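A morning at the Kesham collection rooms

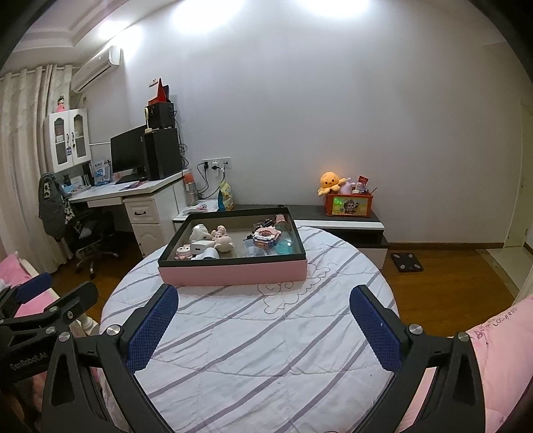

The gripper over the bed in the second room, with the open tray box resting on the duvet.

Listetti rents a group of furnished rooms in Kesham, where it gathers examples for a system that is learning to tidy up. I visited in May with five other people from the Nandex user group. Ketill Hauksdóttir met us at the door at 9:30 and asked us to leave our bags in the hall.

There is no robot arm at Kesham. A person holds the gripper, does a small household job with it, and the camera on the tool records the whole thing. Each recording is called a take. The rooms had 2,436 takes on the books when we came, of which 1,507 had been checked and passed. The rest were waiting or had been thrown out, mostly for fingers closing too early or a hand getting in the way.

The second room is done up as a bedroom with a round bed, a desk and a low TV cabinet. The job there was the pink-sided tray box on the duvet, which held plush toys, a white charger, a pale pink bottle lying on its side and several other small things. The tool has two black fingers with blue textured pads. Hauksdóttir said the plush toys are easy to grip and hard to let go of neatly, and that the bottle gives new people the most trouble.

We were each allowed a try. The tool is lighter than I expected, but my wrist was tired after a few minutes. You have to move more slowly than feels natural and keep the object in view the whole time. My first two takes were marked as failed. The third was kept.

After coffee we saw the checking desk, where two people from Mikkelsen watch the takes at double speed and mark the start and end of each grasp. One checker gets through 300 on a good day. Someone asked if failed takes are any use. They keep a small set, 97 at present, for teaching the system what a missed grasp looks like.

The tour ended at noon. Parking is behind the building and the entrance is on the side street. Groups of up to six can be booked by email.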